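How to run a layout-shift test on a two-arm tabletop policy

Quick write-up of how we do the layout-shift test in the Clisum project. Got asked for it three times since February so it's going here. Assumes you already have a two-arm cell, a trained policy that mostly works, and an overhead camera. No training advice on this page, see the other one.

What the test is for

You train on a pile of demos. Policy looks great. Then somebody moves the bowl a hand's width and it falls over. Standard story. The layout-shift test puts a number on how badly it falls over, and more usefully, which object it was leaning on without you knowing. In our case it was the tray. More on that below.

The method is dull on purpose. Same objects, same task, same light. Only the positions change, one object at a time.

What you need

A cell with dark walls and a matte top. Shiny tops give you reflections that shift when the arms move and the policy will happily learn those.
Two arms with parallel grippers, homed and checked.
An overhead camera, fixed. Tape the mount. Mark the tape.
Five or so household-type objects, different colours. Toy blocks are fine, kitchen things are fine.
The Bododine script pack (our own, the logging and overlay scripts). Any overlay tool will do.
A sheet for scoring. Paper is ok. We use paper.

Step 1. Freeze everything that isn't the layout

Lock exposure and white balance. Auto anything is off. Close the enclosure the same way each time, a gap in the fabric at the side will move your brightness more than you'd think. Write down the gripper opening at home pose. Write down the policy checkpoint. We lost a whole afternoon once to somebody loading the wrong checkpoint and the results looked plausible, so check it twice.

Step 2. Shoot the base layout

Put the objects where they sat most often in the training data. Not the average position, the most common one. Averages can land you somewhere no demo ever was.

Save one overhead still with nothing moving. This is your reference for the overlay. Then run the policy 12 times from this layout. If it doesn't pass nearly all of them, stop, you don't have a layout problem, you have a policy problem and the rest of this page won't help.

Step 3. Make the shifted layouts

For each object, pick a few new spots. Near shift, far shift, rotated in place. Keep everything inside reach of the arm that would normally go for it, otherwise you're testing reach. Do a seperate set later where things cross the middle line and the other arm has to take over. Don't mix the two sets. We did at first, numbers were mush.

Keep the spots on a printed grid or in a file. Eyeballing "a bit to the left" isn't repeatable, not even by the same person on the same day.

Total for our last round came to 158 runs including the base ones. It's a long day. Split it if you can but re-shoot the reference still when you come back and check it against the first.

Step 4. Reset with the overlay, not by eye

Load the still for the layout, blend it with the live view at half and half, nudge objects until the edges stop doubling. Do big things first (tray, bowl), small things after. Round objects roll, put them down last and let go slowly.

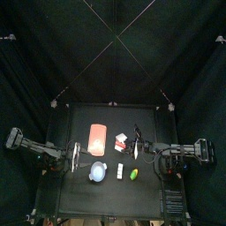

Stacks take the most time. If the task has a stack of blocks in it, reset the stack itself the same way each run, same colour in the same slot, and save a close-up still as well. A slightly leaning stack is a different task as far as the gripper is concerned. We now treat "stack leaning" as its own condition and it gets its own row on the sheet.

Arms go back to home before you start the run. Both of them, even if the task only needs one. The idle arm is in view of the overhead camera and the policy sees it.

Step 5. Run and score

Start the run, hands out, curtain shut. Let it go to the time limit even when it's clearly lost. Some of the interesting recoveries come late, and cutting early makes the failed runs look all alike.

Score four things per run:

Reached the right object, yes or no.
Grasped it, yes or no.
Finished the task, yes or no.
First wrong move, in a few words. "Closed short", "went to old spot", "hit stack with wrist".

The last one is the one that matters. "Went to old spot" means the policy memorised a place. "Closed short" is more likely depth or calibration. Lump them together as fails and you've thrown away the result.

Step 6. Read the table

One row per object moved, one column per shift size. Finish rate in each box. Look along the rows, not down the columns. A row that drops off sharply is an object the policy is using as an anchor.

Ours, for the block task: moving the blocks themselves, 62 per cent finish at far shift. Fine, not great. Moving the tray, which the task doesn't touch at all, 56 per cent. So shifting a thing it should ignore hurt more than shifting the target. It had barely moved in the demos, so the policy was steering off it.

Not many runs per box, so don't lean on small gaps. We wouldn't put those two numbers against each other in a paper without more runs. But the wrong-move notes all said the same thing for the tray rows (off to one side, same side every time) and that was enough to act on.

Step 7. What to do with it

Collect a small batch of new demos with only the anchor object moved about. Don't re-shoot the whole set. Fine-tune, rerun just the bad row plus the base layout. Base layout must not get worse, check that before you celebrate.

The Brandão cell tried image augmentation instead, random crops and shifts on the overhead view. Helped a bit with near shifts, did very little for far. Their set-up has a lower camera so may not carry over to yours.

Problems we hit

Overlay looks perfect but runs drift: camera mount has moved. Check against table corners, not objects.

Success drops all through the day: warm joints, or the gripper pads have picked up dust. Wipe pads, re-home, rerun a base layout.

Policy freezes over a round object: usually the closing threshold. Not a layout thing, log it seperately.

Two people resetting get different scores: one of them is skipping the overlay. Have them swap layouts and run again.

Cables snag on a far shift: dry run the far spots at low speed first and look at the slack at the wrist.

The Atden version of the score sheet has an extra column for lighting. Use that one if your cell isn't enclosed. Grid file and blank sheet are in the usual folder, will add the cross-over layouts when they're tidied up.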